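16/06/2020

Back up to the kiln at Hurutik with the long tape, as the March figures for the draw arch do not agree with the drawing. The drawing is wrong. I had read the width across the outer face of the arch and entered it as the width at the back, so the whole passage came out as a straight box when it in fact narrows toward the pot. Measured again at floor level, at springing height and at the crown. Entered all of it in pencil on the old sheet and will redraw the plan at a larger scale.

The front wall is in fair condition to the left of the arch. To the right the facing has bulged and a strip of mortar has gone between the lower courses. Tayla Paewai thinks this is root action from the ash growing on the charging platform, and I agree that the ash should come down, but the bulge starts lower than any root I could trace. Water is the more likely cause. The old drain behind the platform is choked with leaf litter and soil, and whatever falls on the slope above must be going down behind the masonry. I cleared the first part of it by hand and found a stone channel with a flat slab cover, well laid, with a fall toward the stream. It should be rodded before anything else is done to the wall. Repointing over a wet core would be wasted money.

Lining: firebrick over most of the lower pot, no stamps on any of the bricks I could reach. Above the brick the stone is glazed green-brown. Took a sample of loose slag from the floor, bagged and labeled with the position. The older guide to Pirkside says the kiln was "lined throughout with brick from the Pollent works." The upper lining is plainly stone, and I have never seen a record of a brickworks at Pollent. There was a clay pit, marked on the estate map, and a shed. The sentence was copied into the parish leaflet and from there onto the website, and it should come out of both.

Walked the track down from the kiln to the ford to check the distance for the new visitor page. The signpost at the church says 35 minutes to Hurutik. That is correct going up at a moderate pace from the church door, and it should be stated as uphill. The lower section beside the field wall is badly rutted and I would not describe it as suitable for strollers, which the present page does. The ford has stepping stones, but the middle one rocks. Wrote it down for Traian Pascu, who has the list of path repairs.

The boundary stone near the ford was easier to read today in low side light than it was in March. The letter on the village side is a P with a heavy serif. On the other face I had been reading an H, and I am now fairly sure it is an N with a damaged diagonal. If so, the stone marks the edge of the old north common and has no connection with the Hurutik estate at all. It would also explain why it stands so far off the line on the estate map. Made a rubbing of both faces on lining paper. The paper tore at the top corner, outside the lettering.

Afternoon on the text for the page. Mereana Hinds wants the village history kept to 8 paragraphs, one for each of the headings she has already set up in the menu. I have drafted 5 of them:

Name and situation. Done apart from the meaning of the name. The "birch side" derivation is repeated everywhere without a source. I have written "of uncertain origin" and will leave it there.

The church. Done. The tower is later than the nave, and the page currently has them the wrong way round. The font is described as Norman in the old guide. The tooling looks far too even to me and I suspect a recut. Written as "of early form, reworked."

The mill. Done, except that the miller's name is spelled differently in the lease and in the burial register. Used the lease.

Roads and fords. Done today.

The kiln. Done in outline. The output is the difficulty. The old guide gives up to 100 loads a season, with no definition of a load and no indication of where the number comes from. A kiln with a pot of that diameter could do it if it was fired continuously and the fuel could be brought up the track, but the single draw arch argues for something smaller and intermittent. Nhyira Quaye has the Olaniyan account books at home for transcription and has promised to look for entries for coal or culm delivered to Hurutik. Fuel in would be a better guide than lime out. Until I hear, the number stays off the page.

Still to write: the school, the quarry, the common. For the quarry I have very little beyond the lease and what Marleny Espinoza told me on the phone, that the upper face was being worked within her grandfather's memory and that the stone for the schoolhouse steps came from it. The steps are a coarser stone than the kiln wall. I have asked whether I can take a small piece from the back of the bottom step, where it has already flaked.

Spent longer than intended on the map. The base layer puts the chapel site on the wrong bank of the stream. I have moved the marker and written out the correction for Mereana with the grid reference, taken from the large-scale sheet. The label for the well is also misplaced, but by so little that it makes no difference at the scale visitors will see. Left it.

Rain from late afternoon, steady. Useful in one respect: I can go up tomorrow and see where it comes through the kiln wall. If the damp shows at the bulge and nowhere else, the drain is proved as the cause. If it shows along the full width of the front, then the platform itself is letting water in and the job becomes larger, with turf to be lifted and some form of capping put down. Clay would be in keeping and there is plenty at the old pit, though carrying it up is another matter.

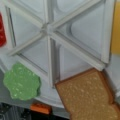
Sheets to copy before I return them: the estate map, north half only, and the tithe schedule for the common. The scanner at the library will not take the map flat, so it will have to be done in overlapping strips with the scale bar included on each. Rods for the drain to be borrowed from Traian. Replace the pencil lead.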